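Skiker folding craft table, four months in

I put off buying a proper craft table for years because we don't have a craft room, we have a corner of the dining room that the dog also thinks is his. But my old card table finally gave up in the middle of a quilt top (one leg just folded, pins everywhere) and I decided that was it. I ordered the Skiker the same night.

It came in one very heavy box. The delivery guy left it at the bottom of the porch steps and I had to walk it up end over end, so if you have a bad back, get help lined up. Putting it together took me an evening. The top and the two drop leaves are already hinged, so really you're only doing the legs, the casters and the little drawer unit. The drawings are good. The bag of screws is not sorted, and two of the sizes look identical until you hold them side by side, so tip them all into a muffin tin first and save yourself the swearing.

Height is where this one won me over! It stands 36 inches tall, and I'm on the tall side, so I can cut fabric standing up without that ache between the shoulders. My sister is five foot one and says it's too high for her, and I believe her. There is no adjustment at all. If you want adjustable you'd have to look at the Owino, which I tried in the store at Clokville and thought wobbled like crazy with both leaves up, though maybe the floor model had been through a lot.

With both leaves open I can lay out a full width of fabric and still have room for my coffee (yes, I know). I've also wrapped presents on it, potted up tomato seedlings with an old shower curtain underneath, and spent one whole rainy weekend putting new backing on the family pictures from the hallway.
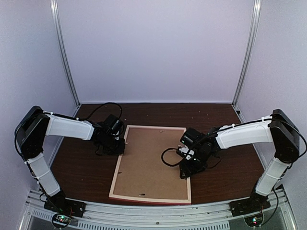

The surface has held up better than I expected. I've got one scratch from a rotary cutter that slipped off the mat, and a faint ring from a paint jar that I can only find if I go looking for it. Regular dish soap on a damp cloth gets the rest. Glue comes up with a fingernail once it dries.

Now the gripes. The casters lock, but you have to stomp on them, and one has started popping loose again if I lean hard while cutting. The drawers are shallow, fine for thread and bobbins, useless for a pair of big shears. And I paid $267 plus shipping, which for a table that spends half its life folded against a wall felt like a lot.

Would I buy it again? Yes, but I'd wait for a sale and swap the casters right away for some decent ones. I'm giving it 4 out of 5, with the missing star going straight to that left front wheel.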